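About Us

Hi, I'm Trinidad, and if you've found this page you've probably either borrowed a wheelbarrow from us or you're wondering why there's a row of plum trees behind the Haworth Street bus stop. Come on in!

Ploltico is a small neighborhood greening and arts group in Ternberg. We plant things in places that have been left alone too long, and we ask local artists to make something to go with them (a painted fence, a poem on a bench, once a very loud wind chime that had to be moved). I started it with Ilse Brouwer after we both turned up at the same meeting to complain about the same vacant lot. We walked home together still complaining, and by the time we got to her door we had a name and a list of plants, most of them wrong for the soil.

That lot is now the Plimau Garden. It's open from morning until dusk, there's no gate, and you're welcome to eat your lunch in it. The herbs by the path are for picking. The squash are spoken for, so please leave those alone!

Who does what

Ilse looks after the planting plans and has strong feelings about mulch. Urs Wieser runs the tool library out of the old ticket office, 2 doors down from the bakery, and he'll sharpen your pruners if you ask nicely. Jelle Van Beek handles the art side, so if you have an idea for a mural or a workshop, he's your person. I write the grant applications, answer the email and order far too many seeds.

We have 3 regular programs: Saturday-style open digging (dates go up on the board at the garden), the street tree watering rota, and our Kitchen Table evenings, where people come in to draw, make seed packets, mend things and chat. You don't need any experience for any of them. Kids are welcome with a grown-up, and so are dogs outdoors.

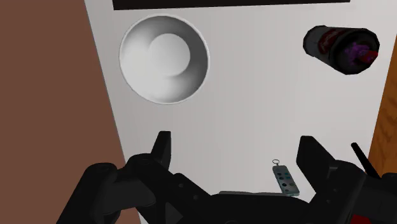

White bowl, white tabletop

Every August we hold the street supper, with long tables down the middle of Haworth Street and music from whoever offers. Bring a dish and a chair. Wouter Vermeulen keeps the sign-up sheet, and he'd love to see fewer potato salads this time (I'm guilty, I know).

Money-wise, we run on small grants, plant sales and whatever lands in the donation box. Last year's plant sale brought in $3,636, which paid for the new water tank and most of the paint for the underpass. Thank you to everyone who went home with more tomato seedlings than they had room for!

If you'd like to join in, drop a note through the ticket office door or catch one of us in the garden. We're slow with email in planting season, but I do get to all of it.

Page last updated 21 March 2020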